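The Rumness Prize Gets Bigger. Does It Get Better?

The Rumness Folk and Roots Awards will be back in April with more categories, a larger hall and, if you believe the press release, "a new era for independent music." I have read that phrase in a lot of press releases. I think I have written it in one or two, back when I was paid to.

For readers who joined this newsletter recently, the Rumness is a regional prize for musicians who mostly play small rooms. It started as a dinner with a plywood stage and a borrowed PA. The trophy was a wooden spoon with a brass plate screwed on. People drove a long way for that spoon, and the ones who won it still hang it over the kitchen door. Last year the ceremony moved to the Etwood Pavilion, which has proper lights and a parking garage, and which charges for both.

What changes next year is how you win. Until now, a panel of working musicians listened to every record sent in, argued over it and picked. From April, the panel picks finalists only. The winner in each of the 8 categories will be chosen by public vote through an app built by a ticketing company named Cletine, and you will need a Cletine account to take part. The account is free. It also signs you up for Cletine's concert alerts unless you find the box and uncheck it, and the box is three screens down.

I asked the organizers why the panel was losing the final say. The reply, sent from a general office address, said the change would "let fans drive the conversation." I wrote back to ask which fans had asked for this. I haven't heard anything yet.

My worry is pretty simple. Last year's winning fiddle album sold 629 copies, most of them off a table by the door after shows. I own one and it is wonderful. The person who made it doesn't have a mailing list, doesn't post much, and will be up against acts with a manager and a social media budget. In a room with the record playing, I'd put that album against anything. In a phone vote, I'd expect it to finish last.

The entry fee has gone up too. It was a nominal amount that covered postage and coffee for the judges, and now there's a base fee plus a charge for each category you enter. A band that wants to be heard for album, song and live act pays three times over. The organizers say there is a hardship waiver. I looked for it on the entry form and found a line telling me to "inquire." Plenty of musicians I know would sooner skip the prize than inquire.

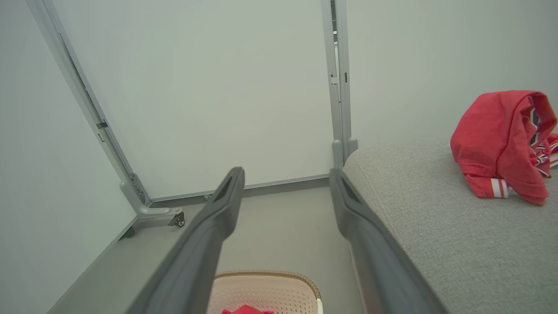

Can a musician still enter without signing up for the app? Entering is handled on a separate form on the Rumness website, so no Cletine account is needed for that part, but finalists must open one before their page goes live for voting.

That second step deserves a closer look than it has been getting. The finalist agreement is 7 pages long, and the part that bothered me is on the sixth. It gives Cletine the right to use finalists' recordings "in connection with the promotion of the awards and related services." I'm no lawyer. I have seen enough contracts to know that "related services" can stretch to cover nearly anything a company feels like selling. If you're planning to enter, get somebody who reads these things for a living to read this one. The musicians' legal clinic at Lindqvist Hall still does short consultations at no charge, though you have to book ahead and bring the paper copy.

To be fair, some of what's planned sounds good. There's a new category for song in a language other than English, and it's overdue. For years, a Finnish-language choir and a Ladino duo got shuffled into "Other," along with a guy who played the saw. The organizers have also promised to pay every act that performs at the ceremony, where in past years the pay was a plate of chicken and the exposure. The amount hasn't been announced. I'd like to see it in writing before I clap.

And I understand the money problem, or the outline of it. The old dinner lost money every year and was kept alive by a couple of private donors, one of whom has moved away. The Pavilion isn't cheap. A sponsor with cash was always going to look good next to a raffle. I just wish they had said so. "We need the money" is a sentence musicians understand perfectly well -- they say it to each other in vans all the time.

Then there's the matter of attendance. The release claims the larger Pavilion floor plan will hold almost 3,000 people. I was there last year. The balcony was curtained off, and during the bluegrass set I had a row to myself, with my coat on the next seat and my feet up on the one in front. Maybe the app will fill the place. Maybe it will fill the app, and the seats will look the way they did before.

What would change my mind? Publishing the vote totals would help. So would giving the panel half the weight in the final result, as other small prizes do without any trouble that I know of. A limit on category fees would be nice. Best of all would be a listening night, where anyone could come and hear one track from each finalist straight through before voting opens. The old dinner had something close to that, between the soup and the main course, and I found more new music in that half hour than I do in a month of concert alerts.

I'll be going either way. I always do, and I always come home with records I didn't know I wanted. If the organizers answer my second letter, I'll print what they say in full, including any part that makes me look foolish.

Entries are open now and the form is on the Rumness site under "Artists." Mailed entries are still accepted -- the address is at the very bottom of the page, in gray type. If you were a finalist in a past year and have thoughts on the new agreement, write to me by replying to this newsletter. Tell me whether I can use your name.

Posted 14/07/2025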